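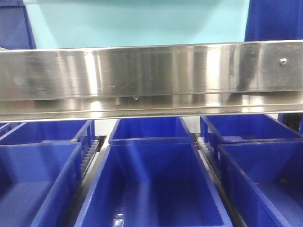 Reading other people's letters: notes for the Hunholm talk

Hacer Yaman
Given online, 29 Nov 2020

Opening (take it slowly, people will still be joining)

Good afternoon, everyone, and thank you for giving up a bit of your Sunday. I can see a few names I know from the evening class at Neltberg, and it's lovely to have you, even if I can't pass round the biscuits this time. Please do make yourselves a cup of tea while I talk. I shan't be offended if you wander off to put the kettle on, as long as you wander back.

I want to talk about family letters. Old ones mostly, the sort that turn up when a house is being cleared and somebody says "Oh, you like that kind of thing, you have them." I was that somebody's niece, and I did like that kind of thing, and that's how I came to own 1126 letters written by my great-aunt and her sister. I know the figure so exactly because I've given every one of them a number in pencil, and it took me two winters.

(Pause. Let them groan if they're unmuted.)

I'm no archivist. I taught geography for most of my working life and I've learned all this by doing it badly first, so if there's a proper archivist listening, do please be kind, and do put your hand up at the end.

The two sisters

A little about them, so that you know who I mean when I read bits out. My great-aunt stayed at home in Hunholm, two streets from the river, and kept house for their father. Her younger sister married a surveyor and went with him to Neltberg, and they wrote to each other every week, sometimes twice. When the telephone came they carried on writing. The younger one says in one letter that she doesn't trust herself on the telephone as she only ever shouts about the weather.

They were not important people. There's no scandal that I've found, and no famous visitors. There's a great deal about coal, and knees, and whether the minister was ever going to finish a sermon before the potatoes boiled dry. The first time I sat down with a bundle I was a little disappointed, if I'm truthful. I'd wanted drama. It was the fourth or fifth evening before I noticed I was worrying about the knees.

(READ: the letter about the wet hay, number 212. Only as far as "and so we all had soup". Don't do the voice.)

Before you read anything

The temptation is to dive straight in, and I quite understand it. I dived straight in. I untied every ribbon on the first afternoon and made a great pile on the bed, and I've been sorry ever since, as my great-aunt had tied those bundles up herself and the order meant something to her. One bundle must have been the letters from the year her father was ill. I've pieced most of it back together from the dates, but I can't be certain, and it nags at me.

So leave the bundles as they are for now. Write down what was with what. If a letter was tucked inside a prayer book, write down which prayer book and between which pages. It feels fussy at the time and you'll be so glad of it later on.

Wash your hands and dry them well. You don't need white gloves for paper, clean bare fingers are better because you can feel what you're doing. Have a clear table, good daylight if you can get it, and no cup of tea within reach. (Yes, I know what I said earlier. You haven't got any letters in front of you now, or I hope you haven't.)

Unfold them gently, and if one doesn't want to open, stop. Rusty pins and paper clips want easing off with patience. Sticky tape I leave quite alone. And please don't mend anything with more of it, however tempting it is when a page is in two halves. Put the halves in a folded sheet of paper and leave them in peace.

Numbering

Soft pencil, light hand, top corner on the back, always the same corner. I wrote the first 16 on the front before it dawned on me that I'd be looking at my own handwriting for ever more. They're still there. I've left them, as rubbing out does more harm than the pencil did.

Envelopes get the same number as their letter, with an E after it. Do keep the envelopes. The postmark will often give you a date when the writer hasn't bothered, and neither of my two ever put the year. "Tuesday, raining" is a favourite. There were a good many rainy Tuesdays in Hunholm.

Then a plain list: the number, who wrote it, who to, the date if you have it, and a line on what it says. I use an exercise book and a friend types it up, and you may well prefer to go straight to the computer. My line for number 340 says "Knees. Price of eggs. Cross with Montoya's." That's quite enough to find it again.

(Explain Montoya's was the grocer in Neltberg, they'll ask. The younger sister fell out with the shop over a cheese, went back, fell out again. It runs for years.)

Getting used to the handwriting

The first dozen are slow, and I'd like to say that plainly so that you don't give up on the second one. My great-aunt wrote a beautiful schoolroom hand when she was in a good mood. When paper was short she'd fill the page, turn it sideways and write across the top of what she'd already written, and you sit there tilting it about like someone trying to read a bus timetable upside down.

My advice is to start with an easy letter even if it's a dull one. Copy out the alphabet as that person made it, capitals and small letters, and keep it beside you. Her capital T and her capital F are all but the same, and I had her going to visit someone called Fom for months before I saw it.

Read aloud, too. I find my ear gets there before my eye does. If a word won't come, leave a gap and go on to the end of the page, and nine times out of ten it's sitting there waiting when you come back.

I've now typed out 530 of them in full. I used to fret over the rest, and I've stopped fretting. They're numbered and listed and they're safe, and whoever comes after me can have the pleasure.

(READ: number 418, the one about the new stove. All of it this time. It's short and it's my favourite.)

What to do with the private bits

I've gone back and forth over this one more than anything else. There are things in these letters that the sisters never meant for me. Nothing dreadful, but there's an engagement that came to nothing, and some hard words about a cousin whose grandchildren I send Christmas cards to every December.

What I've settled on is this. I keep everything, I burn nothing, and I'm careful about what I read out. If the people concerned have living children I ask them first. Two families have said no, very nicely, and those letters are in their own folder with a note on the front. One lady said yes and then rang me back the same evening to hear it again, and we were on the telephone until past ten.

I'd also say, don't tidy them up. My great-aunt could be sharp, and she was unfair about the Ukier side of the family from start to finish. When I first typed her out I softened a word here and there, and reading it back she'd turned into a rather sweet old thing whom I didn't recognise. I've since put all the sharp words back.

(If we're running late, skip to questions. If not, tell them about the pressed fern.)

Questions that came in beforehand

A few of you kindly wrote in ahead of today, so I'll take those first and then we'll unmute people one at a time, if I can find the button.
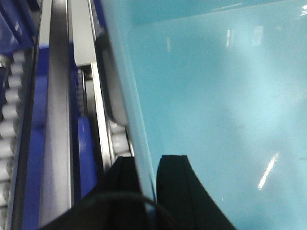
What should I do about letters with no date at all?

Put them together by writer and read them for anything that pins them down: a birth, a house move, a hard frost, the price of a stamp. Pencil your best guess in your list with a question mark beside it, and leave the letter itself alone. I've moved some of mine three times already, and I dare say I'll move them again.

Is it all right to keep them in the loft?

I wouldn't, if you've anywhere else at all. Lofts bake in summer and freeze in winter, and paper hates both. The bottom of a bedroom wardrobe on an inside wall does very well.

My brother and I both want them. Any thoughts?

Oh, I do feel for you. Please don't split a run of letters down the middle, though, as each half is so much the poorer for it. One of you might hold the letters and the other have good copies of every page, and you could swap over after a few years. My cousins did that with a diary and they still speak.

How do you make copies without harming them?

Lay the letter flat near a window, out of direct sun, and photograph it from straight above. Take the front, the back and the envelope, in that order, every time. I don't put mine through any machine that pulls the paper in, and I don't press hard on the folds to get them flat for the sake of a tidier picture.

Did anyone ever answer back? I mean, have you got both sides?

I have, and I know how lucky that is. When the younger sister died her husband posted all my great-aunt's letters back to Hunholm in a hat box, with a note that says only "These are yours, I think." She kept the note on top, and so have I. It's number one.

(Leave a moment after that. Then open up for questions, and remember to thank Neltberg library for setting up the link. The handout goes out by email tomorrow, and anyone who'd like the alphabet sheet should ask me for it by name as it's a separate page.)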